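Notes on suture stock records, after closing out the March count at the Idska store. Mostly about label fields, so mute if that isn't your thing.

The size code is the first problem. Each added zero means a thinner strand, so 3-0 is finer than 2-0. Plain 3 is a different product and much thicker. Zasunell treats the field as a number on import and drops everything after the hyphen.

Result: 198 boxes filed under the wrong gauge. The shelves were right. The records were wrong, and reorders are built from the records.

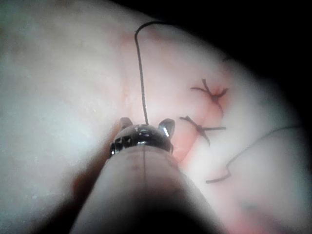 Plitham stores have the same fault, according to one reply, and setting the column to text before import only helps if the supplier file hasn't already been opened and saved in a spreadsheet, where 3-0 may come back as a date or a blank.

Agreed. We now keep the supplier file read-only and import from a copy. Any size that fails the pattern check goes to a hold list and gets read off the box by hand.

Second problem: expiration dates. Kamel sends two per box, one on the carton and one on each foil. They should match. Where they don't, we record the earlier one and query the lot.
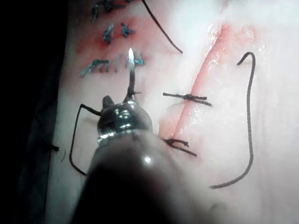
Needle data needs its own columns as well. Curvature (3/8 or 1/2 circle), point type and length were all sitting in one free-text description, which made substitutions slow to check.

Split them, use a fixed list for point type, and store length in millimeters only. Lot number stays as text, leading zeros included.

Template goes up once the Kamel queries are closed.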